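Trokance workshop newsletter, April: the fridge arm, part three

Another month, another few evenings sat on the floor with my knees complaining.

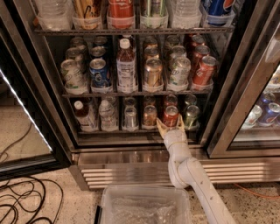 Duan wrote in after the last issue to ask why anyone would start with drinks cans when a block of wood is cheaper, doesn't dent and never sprays the ceiling. It's a fair point and I did start with wood, for about a fortnight. The trouble was that I got very good at picking up blocks of wood. I'd cut them all square, I'd put them on a nice flat bench with nothing near them, and the arm could have done it blindfold. The first time I tried a full can with a neighbour on either side I had to throw away most of what I'd written. So cans it is, and I'm buying my own kitchen roll.

For anyone who has joined since the winter, the job I've set myself is to get the arm to take one drink out of the shop fridge and put it somewhere sensible without upsetting the rest. It sounds like a weekend's work. I think I even said "a weekend" in the first of these, and a few of you have been kind enough to remind me.

The bottom shelf is the one I've been working on. I thought it would be the easy one, being low down and close to the arm, and in some ways it is, because the arm doesn't have to stretch. But coming in low means the elbow wants to be exactly where the front of the fridge is, and I spent one whole evening watching it plan lovely smooth paths straight through the metalwork. I've now drawn the fridge into the software as a set of plain boxes, with a bit of padding on each (40 mm to begin with, which was so cautious that it refused to go anywhere near a drink, and a good deal less now). If you try this at home, measure your boxes with the door open as well as shut! I forgot the door entirely on the first go.

Then there are the dividers. I love them and I hate them. They keep everything in a row, so the arm has a decent idea of where a can ought to be before it even looks. They're also clear plastic, and my depth camera treats clear plastic as a sort of rumour. Sometimes there's a wall there, sometimes there isn't, and sometimes there's half a wall floating in the air behind a bottle of water. Clear bottles are just as bad, come to that. What I've ended up doing is ignoring the camera's opinion on dividers altogether and typing their positions in by hand from a tape measure. It feels like cheating, but it took one cup of tea to do and I haven't touched it since.

The fingers are on their fourth version. The first pair were far too hard, and they'd either skid off or leave a dimple, with very little in between. Filtitz, who sell the softer filament I've been using, do a sample pack, and I worked my way through that until I had something with a bit of give that still came back to shape. I also made the tips thinner, as there just isn't much room to get a finger down between one drink and the next. Thin and soft together means they splay if you squeeze too hard, so now I squeeze less. I'd been running the grip at 50 per cent of what the motor will do, purely because it was the number in the box when I opened the settings, and bringing it down made more difference than any of the printing did. I could have saved myself a whole spool.

Some numbers for those who like them. My log is up to 715 tries, counting the wooden ones and the ones where I'd forgotten to switch the gripper on. I'm not going to give a success rate because I kept changing things halfway through a batch, and any figure I quoted would be nonsense. What I can say is that the failures have changed character. Back at the start the arm missed. These days it gets to the can all right and the awkward bit is the lift, when the bottom rim catches the front lip and the whole thing tips. My fix for the moment is to raise the can a little, wait, and only then pull it forward. It looks oddly polite.

I've also got into the habit of putting a plastic bin down with bubble wrap in the bottom, and I'd recommend that to anybody doing anything with an arm and an object that can fall. Use a deep one. A shallow tray only gives the can something to bounce off.

Cables are next on my list, and I know, I know. I've said I'd tidy them in every one of these. There's a reel of braided sleeve in the drawer with my name on it and I will get to it before the next open evening, mostly so that people can walk past without me shouting.

After that I'd like to have a go at the middle shelf, and I could do with some help on it. If you've used the Brukden planner (the free one, with the sliders) and got it to respect a limit on how far the wrist can turn, please come and find me, as mine nods cheerfully and then does what it likes. I'm also after a second pair of eyes for the labels. I want to be able to ask for a particular drink, and at present the software decides mostly by colour, so anything red is the same thing as far as it's concerned. Somebody must have a neater way.

Bench space: I've got the corner by the fridge until the end of the month, and there's room for two more people if you don't mind sharing the sockets. The build group is capped at 7 for now, so put your name on the sheet by the kettle if you want in. Bring a laptop, and drinks if you've any going spare. Full ones, please - the empties weigh nothing and teach it bad habits.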